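Vivura Stem and Vase Set

Home > Table Decor > Artificial Flowers > Sets

Item 392
Sold by Bultetti
In stock, ships from Batirstead

The Vivura set is a mixed bunch of artificial flowers with vases to stand them in. It is meant for people who want to change an arrangement often and don't want to buy fresh flowers each time. The stems come loose. You pick the ones you want, put them in a vase and leave the rest in the box for later.

The large roses are the main flowers in the set. Colors include red and pink, cream-white and a pale peach-pink, and they go well in the teal-blue vase, which has a matte finish and a rounded base. The leaves are broad with serrated edges and the veins show. There is also a ruffled pink flower in the style of a ranunculus, on a thin green stem, and it can be used alone in a small bottle or worked in low beside the roses. 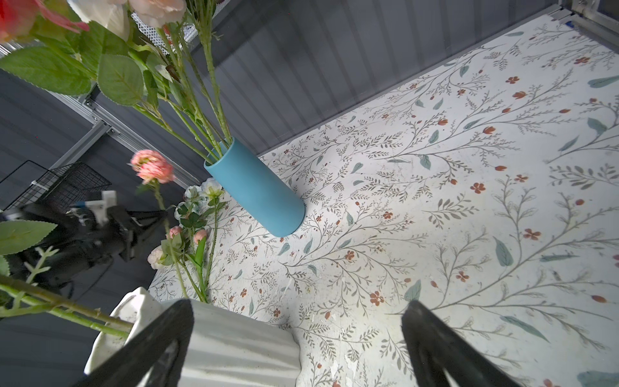
Sorting the stems

Lay everything out on a table before you start. Stems that have been packed together tend to catch on each other by the leaves, so lift them out one at a time and shake them gently. Keep the small flowers in one pile and the large ones in another. Carnation-style blooms in peach and salmon make good filler. So do the bright pink rosebuds and the smaller white roses. If a leaf has been folded in the box, bend it back with your fingers and leave it overnight.

We suggest a cloth with a small print. A plain dark cloth shows every bit of lint, and a large print competes with the flowers. A pale cloth with leafy branches works with all the colors in the set.

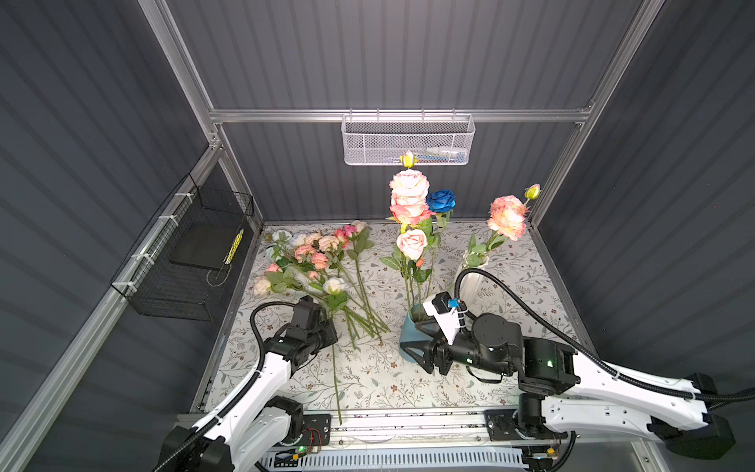 Put the tallest stem in first and turn the vase as you add the others. The stems can be bent by hand. They can also be shortened with wire cutters, but household scissors will not do it and may be damaged. Cut a little at a time. Cut stems can't be returned.

Using two vases

The teal-blue vase suits the pale pink peony-style roses, with a yellow rosebud and the blue rose up near them. The white ribbed ceramic vase is a better place for the apricot-orange peony-style flower, with a slender budded stem beside it for height. Set the two close together if you want them to look like one arrangement. Long single roses with plenty of leaf can go in last.
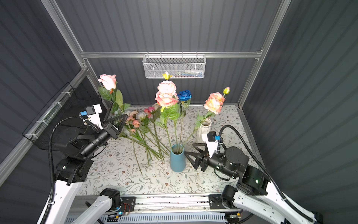 Smaller flowers in pink, white and coral are useful for filling in under the big blooms, and any left over can be laid flat along the middle of a dinner table. Tall stems can make a light vase lean. A handful of clean gravel in the bottom takes care of it.

Care

Dust with a soft dry brush. Do not soak. Keep out of direct sun, which will fade the reds first. For indoor use only.

Ordering

Set with vases: item 392
Stems only: item 453
White ribbed vase only: item 326

Limit 3 sets per order. The Ozoliņš tablecloth range is listed separately under Table Linens. New stem colors are added each January.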